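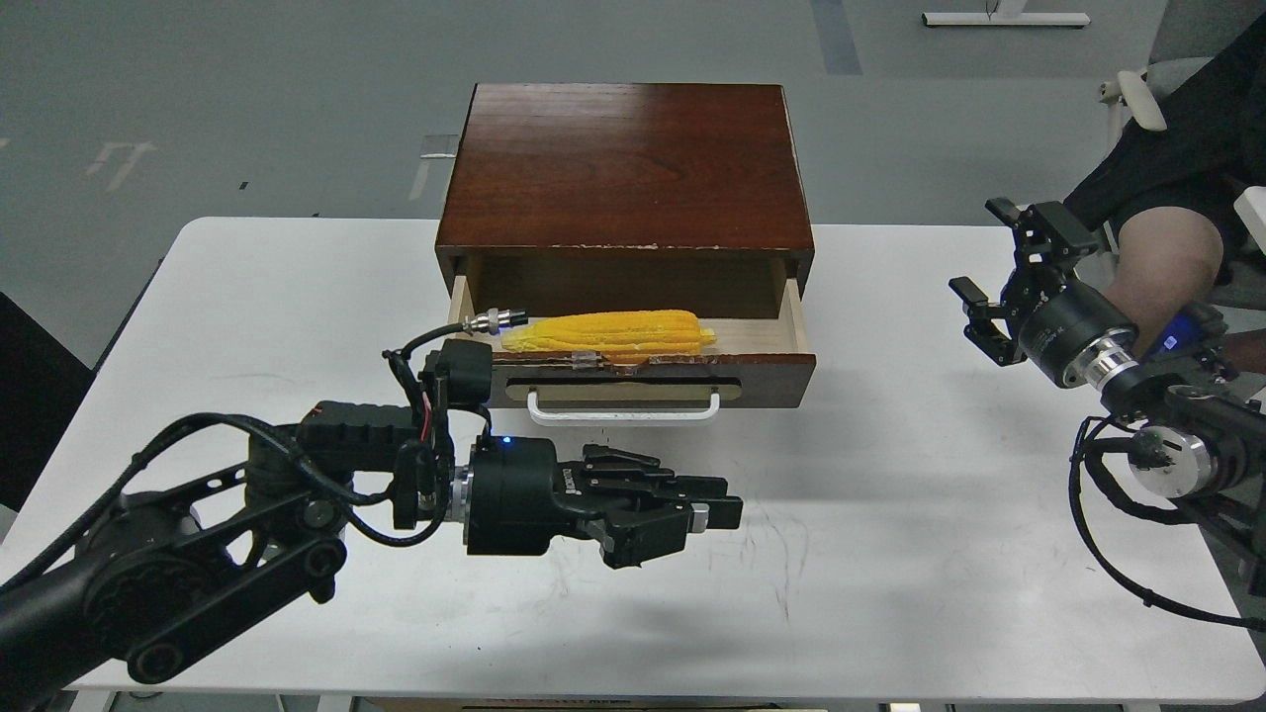 Small cabinet, drawer partly open, ear of corn inside.

1/ A thread on escrow in darknet markets, and why the way it is built tends to decide how a market ends. I will use Tevurero, which went offline in February, because its code and part of its database were later posted publicly. Notes are current to July 11, 2026.

2/ Basics first. A buyer does not pay a vendor directly. The coins go to an address controlled by the market, or partly controlled by it, and are released when the buyer marks the order as received. The market takes a commission on release.

3/ Tevurero advertised a commission of 4 per cent. Vendors also posted a bond to open an account. The bond was held in the same wallet as customer funds. That detail matters further down.

4/ There are two common designs. In the first, the market holds the only key. In the second, buyer, vendor and market each hold one key, and any 2 of the 3 can move the money. The second is usually called multisig.

5/ Multisig is better on paper. It is also slower, and most buyers get it wrong. They lose a key, paste the wrong string, or never set a refund address. Support queues fill up and vendors start asking for the simple option.

6/ Tevurero offered both. Judging by the leaked order table, nearly all trade went through the single-key option. The multisig code was in place and worked, but it was switched off by default in the checkout template.

7/ Auto-finalize is the next piece. If a buyer does nothing, the order releases to the vendor after a set period. On Tevurero that was 30 days for international parcels. A long window means a larger balance sitting in the market's wallet at any given time.

8/ From the operator's side, that balance is the temptation. The commission arrives slowly. The wallet is there all at once. An exit scam amounts to disabling withdrawals while leaving deposits open, then waiting.

9/ From an investigator's side, the same balance is a tracing target. Single-key wallets have to consolidate. Hundreds of small inputs get swept into one output, and once one deposit address is known, the cluster can be worked out from there.

10/ Test purchases are the usual way to get that first address. An officer places an order, notes the deposit address and follows it forward. It is dull work and it does not need any flaw in the anonymity network.
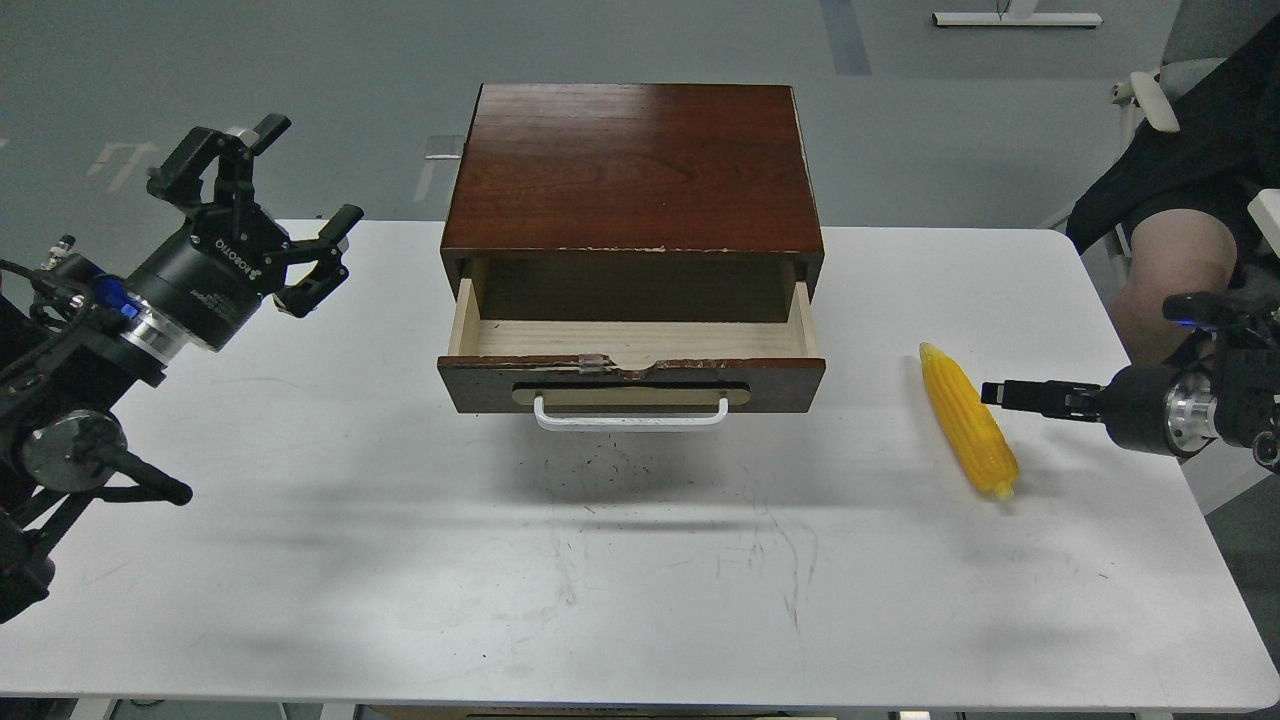

11/ What went wrong at Tevurero, by component.

12/ Hot wallet. The sweep script ran on a fixed schedule with a fixed threshold. Regular timing and regular amounts are easy to pick out on a public ledger. Somebody left a comment in the script saying the interval should be randomised. It never was.

13/ Server. The login page returned a slightly different error header from the rest of the site. The same header turned up on an unrelated clearnet host leased under the name Lunen. One match proves little. It was enough to start looking at that host's traffic.

14/ Staff accounts. A moderator known as Dunmore handled disputes and could release escrow up to a cap without a second approval. The cap was 1,000 dollars per order. There was no cap per day - so in practice there was no cap.

15/ Dunmore's dispute log shows releases grouped late at night, many of them to the same handful of vendors. Patricio Nieto, who has written up the log in more detail than I can here, reads this as collusion. I think it fits, though a lazy moderator with favourites would leave much the same pattern.

16/ Keys. Vendors signed messages with PGP, but the market generated key pairs in the browser for anyone who asked. The private half passed through the server. Anyone who ticked that box should treat every message they sent as readable.

17/ Withdrawals stopped without notice. The front page kept a banner about maintenance. Deposits still credited. I can't tell from the dump whether the operators were leaving or whether someone else already had the machine. The final rows in the admin table look the same either way.

18/ Some people moved to Alis, which opened soon after with a near-identical layout. The dispute module appears to be copied from Tevurero, spelling mistakes included. That points to shared code, and shared code is not proof of shared staff. The dump was public and anyone could have used it.

19/ Alis has changed two things I can see. Bonds are now listed as a separate balance, and the sweep interval varies. Single-key escrow is still the default. The auto-finalize window has not been shortened.

20/ Corrections on the wallet side are welcome, particularly from anyone who has clustered the February outputs independently. I won't link the dump. It has delivery addresses in it, a lot of them in plain text.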